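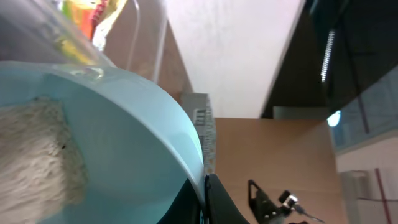 Does a wrist camera still earn its place once the gripper fingers have been swapped for longer ones? Mostly it does, provided the mount is moved back with them and the exposure is locked.

I have spent the past two weeks switching between the stock fingers on the Stamau gripper and a longer, curved pair sold by Dorkix. The task is moving bowls of dry powder on the bench. The bowls are light blue plastic with a smooth rim, and the powder behaves much like flour: it heaps, it crumbles, and it shifts when the bowl is tilted. Pouring is a separate problem and I have left it for later.

The stock fingers are short and flat. On a box they are excellent. On a curved rim they touch at a single point, and the bowl rotates about that point as soon as it leaves the bench. I ran 40 lifts with them at the default force and lost nine to rotation. Raising the force helped a little but flexed the plastic, which upset the contents.

The Dorkix pair did better. Same bowls, same controller, 40 lifts, four lost. The curve gives a longer line of contact against the outside of the rim, and the tips reach further down the wall. Their weak spot is the mounting plate, whose holes are drilled slightly oversize. I shimmed mine with brass sheet and the play went away.

Longer fingers change what the camera sees. With the old mounting position a finger hid the contact point for most of the approach, so I was closing on the rim by joint position alone. Moving the camera back brought the inside of the bowl into view along with the finger, at the cost of a steep angle and a lot of background. Glossy plastic is the other nuisance. Overhead lights leave highlights along the rim, and with auto exposure on, the edge detector follows the highlight in preference to the edge. Fixed exposure, slightly under, cured most of it.

I also tried two controllers. The Wetirness box has the better force loop and a dreadful configuration page that forgets its units after a restart. The Tiêu is slower to respond but logs everything with proper timestamps, and for comparing grippers I will take the logs. I have left it connected – the Wetirness can go back on when I get to pouring.

Settings I have kept for now: curved fingers, Tiêu controller, force at the lower of the two presets, exposure locked. The shims need replacing with something neater, probably a new plate in aluminium, and I want to repeat the stock finger runs with rubber pads fitted before I colour in the last column of the spreadsheet.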